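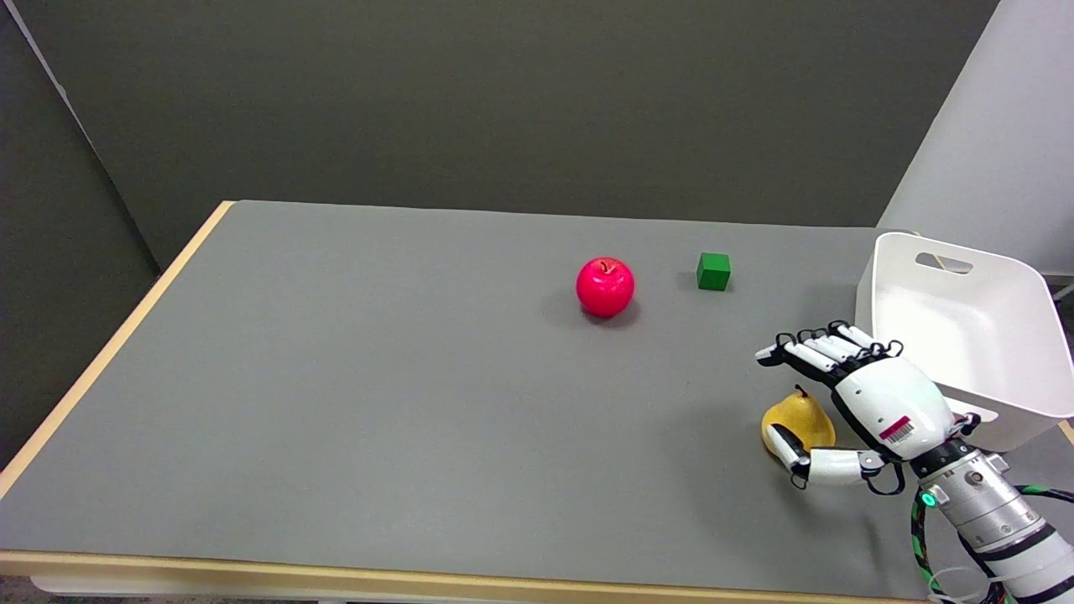 Wanted: people to teach a robot hand to put fruit away

Storard makes a tabletop sorting kit: one arm, one hand, one bin, and a piece of software called Tornulik that is supposed to tie them together. The kit goes on sale in December. Before then we need 25 paid participants to sit with it at our workshop in Jerham and show it how things are done.

The job, in full, is picking up objects and putting them in a bin. A pear, an apple, a green cube. You have been qualified for this since early childhood. The hand is newer to it.

What you will do

You wear a glove, and the hand copies your fingers. You reach for the pear, you close your grip, you lift, you let go over the bin. Then you set everything out again somewhere else on the table and do it over. We record each attempt, including the bad ones. Please don't apologize to the hand when you drop something. People do, and it slows down the session.

A session lasts two hours with a break in the middle. Most people get through 200 pickups in that time, though there is no prize for speed and we would prefer you didn't invent one. Across the whole group we are after 2000 good pickups of the pear alone. Pears are harder than they look. An apple is much the same from every side, but a pear has a thin end and a fat end and seems to enjoy the difference.

In the second half you switch off the glove and run the kit the way a customer would, with the tablet and the printed guide. We want to know where the guide lost you. If you find yourself on page 7 with no idea which button is meant, write that down. If you solved the problem by ignoring the guide, write that down too — our technical writer has been told to expect it.

Who we are looking for

Anyone over 18 with use of both hands and a tolerance for repetition. Left-handed people are very welcome, as our first round of testing was done almost entirely by right-handed engineers and it shows.

You don't need any background in robotics. If you have one, you can still apply, but you will be asked to keep your suggestions for the form at the end. The form has a large box.

We can't take people who work for a company making a competing product, or anyone who took part in the spring round. You know who you are, and the bin remembers.

Pay and practical matters

Participants get $25 an hour, paid by check or bank transfer within two weeks of the session. Parking is free. The coffee is also free and is priced correctly.

Sessions run at 9 a.m. and 1 p.m. on weekdays, with an extra one at 6 p.m. on Friday for people with regular jobs. Leave rings and bracelets at home, because the glove fits snugly. Long hair should be tied back. A supervisor from our testing partner, Pelletier, will be beside you throughout with a hand on the stop button. You will have a stop button of your own as well, and you may press it for any reason, including nerves.

We record the table, the arm and the movement of the glove. We don't record your voice, so you may say what you like to the pear.

How to apply

Fill out the short form on our participants page and choose two session times that suit you. Mention which hand you write with and your glove size, if you know it. We answer everyone, usually within a week, and we keep a waiting list for people who miss the first round.

Please don't bring your own fruit.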